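January
Anoma Selvanayagam

Week 5: worktops and where things live

Hello again, and thanks to everyone who drew me their own kitchen, I've had such a nice time reading them (Shanthi, yours needed two sheets of paper!). We're on small kitchens this week. My rule for a worktop is that things should stand where you use them, so breakfast gets one stretch and chopping gets another, and I'm quite bossy about it.

Your task before Saturday is to pick one stretch of worktop at home, take everything off, wipe it down and put back only what you've used in the past few days. Write down what didn't make it. Bring the list, 600 words at most please, I do read them all.
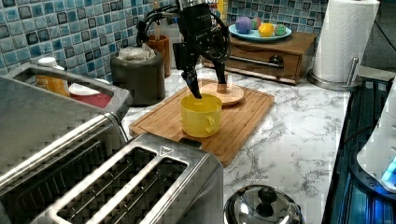 Breakfast is the best place to start, as it's the one meal most of us make half asleep. You want the toaster, the mugs and the bread close enough that you hardly have to move your feet. I like a board nearby too, and a bamboo one with a groove round the border, like the one under the yellow mug, will catch juice if you cut up an orange. Jars and crocks can go along the back by the tiles, spoons and spatulas in one, and please leave yourself a clear bit at the front for buttering. We'll do drawers next week, so have a rummage in yours first.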